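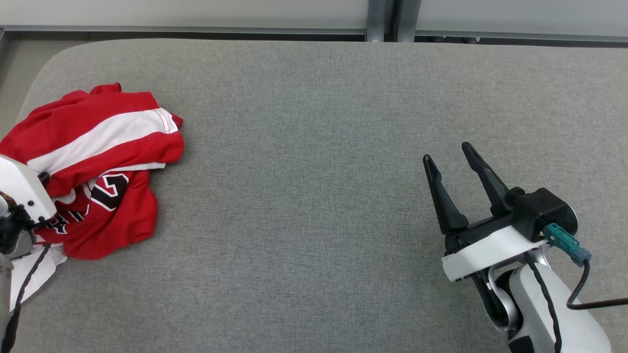
How Upholstery Fabric Wears Out

Most office and lobby seating is replaced long before the frame fails. The fabric goes first, and it usually goes in one of four ways: abrasion, pilling, seam slippage or soiling that no longer comes out. Each has its own test, its own number on the specification sheet and its own set of arguments between the people who sell cloth and the people who have to live with it.

Abrasion is the figure buyers ask for. In North America it is usually given in double rubs, from a machine that draws a strip of cotton duck or wire screen back and forth over a tensioned sample. European mills tend to quote Martindale cycles, in which the sample is rubbed against worsted wool in a looping figure. The two results do not convert. A cloth can do well on one machine and poorly on the other, because the direction of rubbing matters and so does the way the yarns sit in the weave.

Ezequiel Arellano has run the textile bench at Robles, a contract upholstery shop in Uvstead, for 17 years. He pays little attention to very high double-rub claims. "Past a certain point you are measuring the machine," he says. "I have stripped chairs with a huge number on the original tag, and the front edge was gone. The flat of the seat looked new."

The front edge is where the cloth is bent over the foam and held under tension, and where the backs of the legs cross it each time someone sits or stands. A flat sample on a test bed does not reproduce that geometry. Robles uses a supplementary rig with a curved platen, built in the shop, and runs it for 420 minutes per sample. The result is not a standard rating and does not appear on quotes. It is used to sort candidates before an order is placed.

Pilling has a different cause. Short fibers work loose from the yarn, tangle on the surface and stay anchored by the few long fibers that have not broken. Wool pills, but the pills tend to break off in use. Polyester pills hold on, because the anchoring fibers are strong. Blends can be worse than either parent: the weak fiber supplies the fuzz and the strong one keeps it in place. Continuous filament yarns, which have few loose ends, largely avoid the problem but snag more easily.

Seam slippage is the failure least often discussed with customers. The stitching holds and the thread is sound, but the yarns in the cloth slide away from the seam and leave a ladder of open threads. Loose, smooth weaves are most at risk. A backing of acrylic or latex locks the yarns, at some cost in drape and breathability. Arellano also widens the seam allowance on tight corners and drops the stitch density slightly, since too many needle holes in a row will weaken the fabric along the line.

Then there is dirt. Heathered and speckled weaves are popular in public seating partly for the way they scatter the eye. A small stain on a solid color reads as a stain; on a mixed yarn it can pass for part of the weave. Soil is still present, however, and grit left between the yarns cuts them from below each time the cushion is compressed. Weekly vacuuming does more for service life than any finish applied at the mill.

Dye transfer is a related problem and a growing one. Dark denim is the usual source, followed by cheap printed garments. The standard crocking test measures color coming off the upholstery, which is the reverse of what facility managers complain about. For pale cloths, Robles clamps a swatch against raw indigo denim at 25 pounds of load and works it for 125 strokes, dry and then damp. Solution-dyed yarns, such as the Drestent line the shop now stocks in grays and sands, can be cleaned with stronger agents afterward, as the pigment is inside the fiber.

Cost remains the deciding factor in most orders. Labor makes up the larger share of a reupholstery job – cutting, sewing, stripping old staples – and it changes little with the grade of cloth. A transit lounge in Borkia was re-covered twice in a cheap plain weave before the owner paid for a backed one. Arellano kept a panel from the second set. The center measures close to its original weight, and the front edge has worn down to the scrim.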